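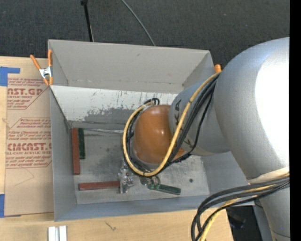
An afternoon at the Plimix open day, Trostthorpe

We left home later than I'd planned and then drove past the turning twice, so by the time we'd found a parking spot behind Alley the 2:30 tour had already gone in. No harm done, as they put us on the next one, and the young woman on the door gave my grandson two stickers for his patience, which I thought was generous given how much of it he'd shown.

There were 18 of us in the group, led by Sepehr Nouri, who has been with Plimix for six years and clearly loves the place. He took us through the packing hall first (noisy, bring ear plugs if you're sensitive) and then up to the robot room, which was what we'd really come for. The arm is a good deal bigger than I had pictured, all fat rounded silver joints and an orange-brown wrist, with yellow and black cables looped about it. The job they had given it was picking red-brown and green blocks out of a gray bin, and my grandson would happily have stayed until closing!

Benjamín Barrientos, who programs it, answered every question we threw at him, including mine about whether it ever gets bored. He says the picking is the hard part, because blocks lie any old way and a person doesn't even think about that.

Tea and a very decent lemon cake downstairs afterward. The next open day is in December, and booking is through the Popescu building reception.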